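# Sorting and Labeling Spare Keys on Split Rings

Most of the keys in our building ended up in one coffee can by the back door. This page covers how to get a pile like that onto rings, tagged, and up on a wall rack where people can find them.
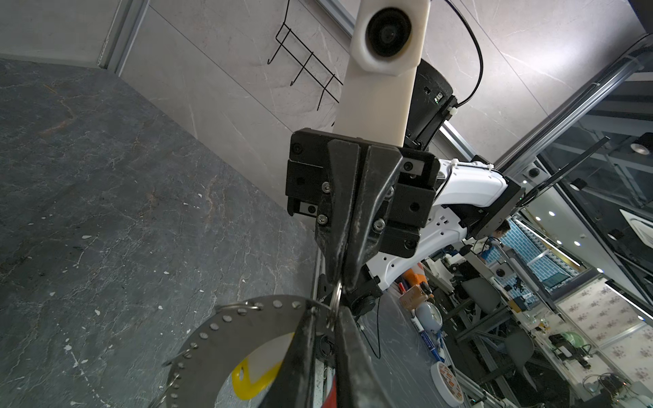

Set aside an afternoon if you have more than a couple dozen keys. We had 132, plus loose rings and old tags, and it took most of a day. A small batch goes a lot faster.

## What you need

- Split rings in two sizes. One inch works for most sets, and 3/4 inch is better for single keys.
- Tags. Metal plates last longest. Plastic ones are easier to read.
- A fine-tip permanent marker
- A rack or row of hooks
- A small flat screwdriver or a staple remover
- A notebook or spreadsheet for the key list

Split rings are cheap in bulk. The bag we bought from Danmont had 400 in it, far more than we will ever use. Look for rings with two full turns of wire. The ones with less overlap bend open and stay open.

## Step 1: Sort before you open any rings

Dump everything on a hard, flat surface with good light. A dark surface makes silver rings easier to see.

Make three piles: keys you know, keys you don't, and things that aren't keys. The last pile gets bigger than you'd expect. Ours had bottle openers, a bike light bracket and several tags with no key attached.

Try the unknown keys next. Walk them around to every door, cabinet and padlock. Anything that doesn't fit goes in an envelope marked with the date, and we throw the envelope out after a year. Ours gets checked every June.

## Step 2: Mark the tags

Write on the tag before it goes on the ring. It is much harder to write neatly on something that swings.

Use a short code and keep the full description on the list. Our codes are two letters and a number:

- SK for the Skindport storage units
- TW for the Tundwood Street entrance and mailboxes
- MO for the Morrison annex

Don't put an address on a tag. If a set gets lost, whoever finds it shouldn't know which door to try.

Marker rubs off bare metal in a few months. Rough up the spot with fine sandpaper first, or stamp the code if you have a letter punch set.

## Step 3: Put the tag and keys on the ring

1. Find the end of the wire on the outside of the ring.
2. Push the staple remover or screwdriver tip into the gap, a little way back from the end.
3. Slide the hole of the tag over the end while the gap is held open.
4. Pull the tool out and turn the tag around the ring until it drops free of the coil.
5. Repeat for each key.

If the tag is thick, don't force it over the main ring. Put a small split ring through the tag, then join the two rings. A stiff plate also hangs flatter this way and doesn't jam against the keys.

Keep it to five keys per ring. Bigger sets get heavy and people start pulling single keys off them.

## Step 4: Hang them

Mount the rack at about shoulder height, away from any outside door or window. A wire rack with hooks is fine for light sets. Leave an empty hook between groups so you can tell them apart.

Tape a copy of the code list inside a drawer or locked cabinet. It should not hang next to the rack.

## Fixing a ring that won't close

A ring that has been pried too far will show a gap between the turns. You can squeeze it flat with pliers, but it will be weak at that spot. Use it for a tag only, or toss it.

Last updated Nov 7, 2025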